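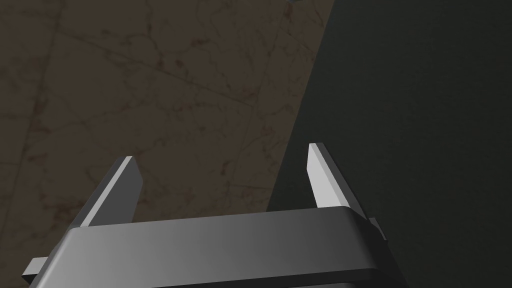

Talking to your neighbours about noise – speaker notes
Tenant evening, Lanirdale library, upstairs room

Slide 1. Good evening and thank you for coming. Say my name, say that I rent too, in the Bivton building, third floor. I am not a lawyer. Handouts are on the chair near the door, please take only one because I printed 40.

Slide 2. Why noise. Last year the Fastdale tenant line received 2,092 calls and noise was the biggest group, bigger than repairs and bigger than bond money. Wait a little after the number. Ask: who has had a noise problem in their present home? Hands. Then ask: who has perhaps been the noise? Usually fewer hands, people laugh.

Slide 3. My own story. Keep it short, 3 minutes at most.
When I moved in, the person above me walked in hard shoes at five in the morning. I was angry for two months and I said nothing. I wrote a letter, very polite and very cold, and I did not deliver it. In the end we met at the bins. She worked the early shift at the bakery and she did not know that the floor had no underlay. She bought slippers. I still feel ashamed of the letter.

Slide 4. Before you knock.
Write down the time and the kind of sound for one week. Footsteps, music, washing machine, dog. Do not write your opinion of the person.
Check where the sound comes from. In old brick buildings it travels through the pipes, and the neighbour you blame may live on the other side.
Choose a good hour. Early evening is better than the moment when the noise is happening.

Slide 5. What to say. Read the sentence slowly, two times:
"Hello, I live below you. I think you may not know how much sound comes through, and I wanted to tell you myself."
Explain that "may not know" is the important part. It leaves the other person a door. In my first language we have a softer form of the verb for this, in English we must use more words.
If somebody asks about notes under the door: a note is fine if you sign it and give your flat number. An unsigned note makes the whole stairway nervous.

Slide 6. What helps with the sound itself. Rugs with thick felt under them. Felt pads on chair legs, they fall off, so look at them each November when you do the smoke alarm. Rubber mat under the washing machine. A bookcase against the shared wall helps a little with voices, it does not help with bass.

Slide 7. When talking does not work. Agent first, in writing, with your week of notes. Then the free mediation at the Tymoshchuk Centre, you can bring a friend to interpret. The council only comes for certain hours and certain kinds of noise – the table is on the back of the handout, do not read it aloud.

Questions. If there are none, ask the room about barking dogs, this always starts something. Repeat each question into the microphone for the people at the back. We must leave the room by 8.30 pm and put the chairs back against the wall.

Sign up for our monthly tenant newsletter. You can unsubscribe at any time.
© Lanirdale Tenant Evenings | Contact us | Back to top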